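Laundry Room Redo, Part Three: The Fabric Week

Hi again! If you've been following along since the washer hookup, you know I've been living with one bare room and far too many opinions about it. This page is the gallery for the soft stuff — curtains, covers, the skirt for the folding bench — and I'm keeping the chat short so you can get to the picture. (Short for me, anyway.)

A quick catch-up if you're new. The space is the back half of an old print shop that Stijn Verbeke and I share, and until November it held bikes and paint cans. We wanted a place where you could wash, dry and fold without carrying a basket up two flights of stairs. Stijn took the plumbing. I took anything that could be cut with scissors, and I think I got the better end of that deal!

The green came from Oker, a little remnant shop that sells by weight and closes whenever it feels like it. I'd gone in for plain white. Then I saw sage on the bottom shelf and stood there holding it like a baby for a good ten minutes. The navy is from the same trip and was a total impulse buy, but the two together make me so happy. 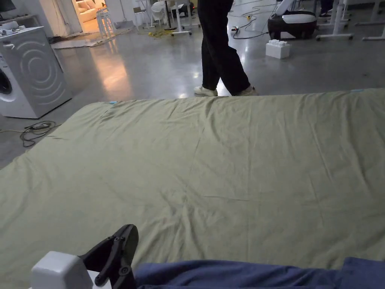

Sage spread out, navy bunched up on top, and two bits of light blue tape near the far corners.

I do love that color against the gray concrete. We polished the floor before anything else went in and it bounces light all over the place, so every fabric I tried looked different by the hour. At nine in the morning the sage is almost silver. By late afternoon it goes soft and a bit mossy, and I'm fine with both.

You'll notice the creases. I'm going to press it before I cut, I promise — I've learned that one the hard way with a tablecloth that came out shaped like Ohio. My plan is one wide panel for the bench front, cut at 252 cm so there's plenty for the gathers, with a finished drop of 112 cm less the hem. The navy will be a cover for the drying rack and, if I'm careful, two drawstring bags for socks.

A few of you asked what all this cost. The sage and the navy together came to 200, thread included, and I'd set aside more than that, so the leftover money is going straight to a better iron. I've been looking at the Nelodeck one. If you own it, please tell me whether the cord is as short as it looks!

For hemming I'm following the old Cumberg booklet my aunt gave me, which has you fold twice and baste the whole length by hand. It's slow, but I put the radio on and get through a side in an evening. Beyene on the corner is lending me their long table for the pressing, and I owe them a cake for it.

Next gallery will be the bench skirt up on its rail, plus the shelf paint if Stijn and I ever agree on it. He wants cream. I want the navy, obviously.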